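## Part 2: Arranging your stems

Welcome to the fun part! Your Golmont tabletop kit is unpacked, the cloth is smooth, and now you get to play. Go slowly the first time through (and put some music on, it helps).

**Before you start**

- Wipe out each vase with a soft dry cloth. Artificial stems don't need water, so leave every vase dry.
- Work on a tablecloth. Glass slides on a bare tabletop, and a cloth is kinder to the petals too.

**Steps**

1. Choose your tallest vase and stand it near the middle of the table. Ribbed glass is wonderful for this spot: it catches the light and softens the look of the stems inside.
2. Set a wider, plainer vase to one side and a clear cylinder to the other, a little further back. You want to be able to turn each one without bumping its neighbor.
3. Lay the loose stems flat on the cloth, heads all pointing away from you. Now you can compare lengths at a glance!
4. Open out the leaves with your fingertips, starting at the bottom of the stem and working up to the bloom.
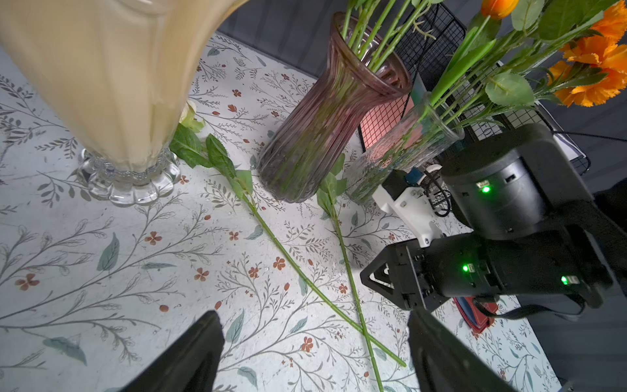
*Fig. 4. Two loose stems laid out on the cloth, with the ribbed vase and the clear cylinder behind them.*

5. Hold a stem beside the vase before you put it in. If it stands too tall, bend the bottom of the wire back on itself. Try this before reaching for the cutters, as you may want the full length again in June when the big garden colors come out.
6. Add the leafy stems first, then the large blooms, then anything fluffy to fill the gaps. Orange next to green looks fantastic in clear glass, and a single cream rose is lovely by itself.
7. Step back, turn the vase a little, and look again. Keep fiddling until you like it from your favorite chair!

> **Caution:** Cut wire ends are sharp. Fold the tip over before lowering the stem into glass, and never force a thick bundle through a narrow neck.

> **Note:** Scalloped and beaded bases collect dust between the lobes. A dry paintbrush gets in there beautifully.

Tried a combination you love? Sowmya Reddy keeps the stem chart for this guide and is always happy to add another pairing.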